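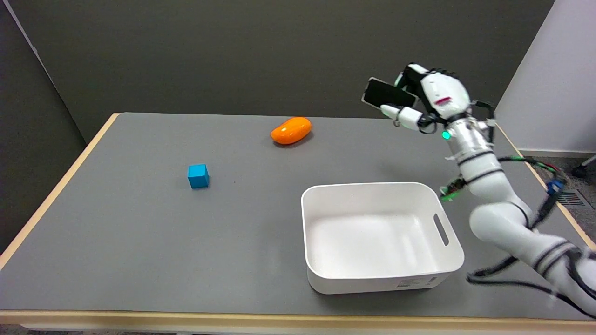

Posted in January by admin

Search this blog Search

Equipment budget, second arm station

The quote for the second station came back from Merkis before the holidays and I have been moving lines around in the spreadsheet ever since. I'm writing the reasoning down while I still remember it. Last year I kept only the totals, and by summer I couldn't tell why I had put money where I did.

The work is tabletop manipulation. An arm with a fingered hand picks up household things, holds them, and puts them in a bin or back on the table. One station does this now. The plan is a second one at the Drinadport room so that two sets of trials can run in parallel and so that a broken finger doesn't stop everything.

The arm and hand

These are quoted as a single line and I asked for them to be split. Merkis did it after one reminder. Splitting matters for two reasons: the hand has a shorter warranty than the arm, and our purchasing rules treat anything that wears out as a supply. If the hand is inside the arm price, a replacement hand later looks like an unplanned repair and needs a separate approval. If it is its own line from the start, a second hand can be ordered against the same code.

I am ordering one arm and two hands. The spare hand is the most expensive item I expect to be asked about. The answer is lead time. The last repair meant shipping the hand out and waiting, and for that whole stretch the arm was a very costly coat hook. Compared with the idle time, the spare is cheap.

I looked at a parallel gripper in place of the hand. It costs far less and is easier to keep running. For blocks and bins it would be enough. Phones are where it gets awkward. A flat, smooth object with glass on one side needs support from underneath and some contact on top, and two flat pads will do that only if you come at it from the edge every time. We want the varied grasps, so the hand stays.

Table and surroundings

Last time I put the furniture under "misc" and it came to more than I had planned. This time it has its own section.

- Table. Same model as the existing one, same gray top. I considered a cheaper white top. Changing the background between two stations would add a variable I would then have to explain in every comparison, and the price difference is small.
- Partition panel. Freestanding, white. It keeps people from walking through the reach of the arm and gives the cameras a plain surface on that side.
- Flooring. No change. Drinadport is carpeted like the current room. I asked whether the base needs a hard floor and Merkis said no, provided the stand is bolted to its plate.
- Chair. Already have one. It rolls, so it has to live outside the panel.

Check where your floor vents are before you fix the layout. I drew the first plan with the cabinet directly over one and had to redo it.

Cables

I budgeted 100 dollars for cable management last time. It was spent on clips and it was not enough. A hand with that many joints needs power and signal run the full length of the arm, and the run has to have slack at every joint or it pulls at full extension. Slack means loops, and loops catch on things: the bin rim, the table edge, the operator's sleeve.

For the new station I have put in 200 dollars, covering braided sleeve, proper strain relief at the elbow and wrist, and a spare set of the two connectors we unplug most. Merkis offers a factory harness as an option. It looks tidy and it can't be opened without voiding something, so I left it off. Anyone who adds their own sensor or board to an arm will want to get at the wiring within a month.

That brings up exposed boards. If you are going to mount electronics on the outside of the arm, budget for covers. A printed cover costs almost nothing in material and takes an afternoon. I keep putting it in the plan and it keeps being the afternoon that gets used for something else. It is a line in the sheet this year, with hours against it.

Objects

The object set is the part of the budget that other people find funny. It is also the part that gets reordered most. Cubes in plain colors, plastic fruit, storage bins with a handle cutout, phones.

The catalog set from Drillport costs 103 dollars with shipping. I used to buy the pieces separately for less, but the colors drifted from batch to batch and I ended up with blue cubes in two different blues. For a vision model that may or may not matter. For keeping records it does. I now buy the set and store the unused pieces by batch.

Two notes on particular items:

Glossy objects are harder than they look in the catalog. An oval with a shiny skin throws highlights that move as the arm moves, and depth cameras don't like it. Buy a few glossy ones on purpose. If everything on the table is matte you will get good numbers and learn less.

Leave the printed labels on the bins, or take them all off, and do it the same way at both stations. I leave them on.

Phones are bought used, non-working if possible, with the battery taken out. A working battery in something that will be dropped repeatedly is a risk I don't want to write a procedure for. Used dead phones are easy to find, and I have 100 dollars set aside for a small batch.

Spares and service

The Lucero service plan is priced per year per arm. For one arm it was poor value. With two, the second is discounted and the plan includes calibration visits at both rooms, so I have moved from "decline" to "accept for the first year." What I want in writing before signing:

- response time in working days, stated as a number
- whether a hand counts as a separate device
- who pays freight on returned parts
- whether boards we mounted ourselves have to come off before a visit

The third item was the one that cost money last time. The fourth I only thought of this week, looking at how much has been screwed onto the outside of the arm.

Not in this budget

A mobile base. A third station. Tactile fingertips, which I would like, but the available ones would need a different hand controller and I don't want to change two things in one purchase. New lighting is also out until somebody measures what we have.

Order of purchase

Table, panel and power first, since the Drinadport room can be prepared while the arm is still being built. Objects at the same time, because they are in stock. Cable parts after the arm arrives, when the real lengths can be measured. Service plan on the delivery date and not before; the clock starts when it is signed, and last time we paid for several weeks of coverage on a crate.

The revised request went back to Merkis this morning with the hand on its own line. The open item is still freight.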